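About Fetinetti

Hi, I'm Kirsty! I run Fetinetti with Marama Trevaskis, and between us we spend most of our working lives in other people's kitchen drawers. We're a home organizing company, which is a grand way of saying that you call us when the table is covered in stuff and you can't face it anymore.

I started in the spare room of my old apartment, sorting a neighbor's craft supplies for a plate of dumplings. She told her sister, her sister told her whole office, and by the next summer I'd given up my job at the insurance desk. Marama joined after she hired me to do her garage and kept rearranging it after I'd gone home (she was right about the shelves, too). Now there are five of us in a unit behind the Pevham bakery, so come by in the morning if you like the smell of bread.

People always ask what we do first. We tip it all out! Pens, cups, chargers, the toothbrush that came in a travel kit, whatever lives on that one surface everybody drops things on. It looks worse for a while and I won't pretend otherwise. Then we put like with like and only after that do we talk about containers. Please don't buy containers before we come – I've met so many lovely baskets that fit nothing their owners own.

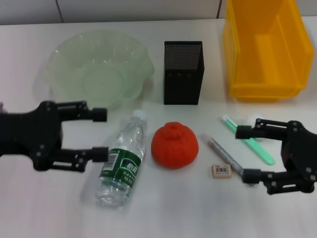

I'm a big fan of plain, cheap holders. A mesh pencil cup does a fine job on a desk and an even better one by the bathroom sink. Open-fronted bins are my favorite of all, the kind you'd find in a workshop, because you can see what's in them and kids will throw things in without being asked twice. Well, maybe twice. And a big see-through bowl is good for nearly anything, fruit included, real or fake.

The rest of the gang: Quang Trương handles bookings and has the patience of a saint on the phone. Elīna Paulauskas does our paper and home office jobs, and she can get 27 years of tax folders into one cabinet, labeled. Kipchumba Ndung'u drives the van and takes care of donations, so the things you let go of leave the same day and don't sit in your hallway until spring.

We work in pairs, two of us to a house, and a normal visit is one morning. Bigger jobs get split up over a couple of weeks so you have time to live with the changes and tell us what's driving you nuts. So far we've done 151 homes, plus two dentists and a piano school. We don't judge, we don't take before pictures unless you ask us to, and we never throw anything out without a yes from you.

We also run a free sorting evening in December at the Mamier community hall. Bring one box from home, any box, and we'll go through it with you over coffee. It gets loud and it's my favorite night of the year.

If you'd like us to come over, call Quang or fill in the form on the contact page. Tell us which room bugs you most – and please leave the mess where it is!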